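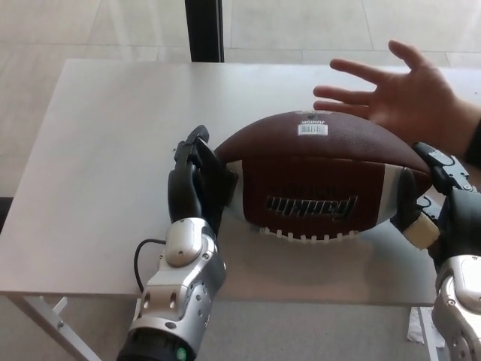 After the July session a parent in Turnbridge wrote that she had no idea what size ball her son was playing with, and that the store had simply sold her the one on the end of the shelf. I want to start with her note tonight. Most of the gear questions we get at the youth league come down to size.

Slide 2. Sizes. Pee wee, junior, youth, official. The size is usually printed on the ball, often near a seam. Ask the room who has checked theirs. Wait for hands.

Go slow on this part. A child whose fingers can't get over the laces will push the ball instead of throwing it, and a season of that is hard to undo. If the kid is between sizes, go down. Coaches at Mollby went down a size last fall for the whole younger group and kept it that way.

Slide 3. Leather or composite. Leather has a better grip once broken in. It also soaks up water and needs care. Composite is cheaper and fine for practice in the rain. Don't get into brands. If someone asks, say try it in the hand first.

Slide 4. Air. Check pressure before every practice, with a gauge. Squeezing it with your thumbs is a guess. Wet the needle before it goes in – a dry needle tears the valve, and we threw out 3 balls last season for that. Pass the gauge around here.

Slide 5. Storage. Not the trunk of a car in July. Not next to the furnace. The shed at Tirach Field gets too hot, so the bags now go in the hallway closet. Key is on the hook.

Slide 6. The swap table. We have 28 families signed up and space for 40. Bring outgrown balls, cleats, and pads. No helmets. People will argue about helmets. Answer: we can't check the history of a used one, so they stay off the table. Move on.

Swap is 8/9/26 in the Pavlović Hall parking lot, inside if it rains. Setup help is welcome.

Slide 7. Questions. If the fee comes up, it covers the field and the insurance and doesn't cover a ball. Forms are by the door – remind them to put the child's age on the back.

Lights off in the hall after.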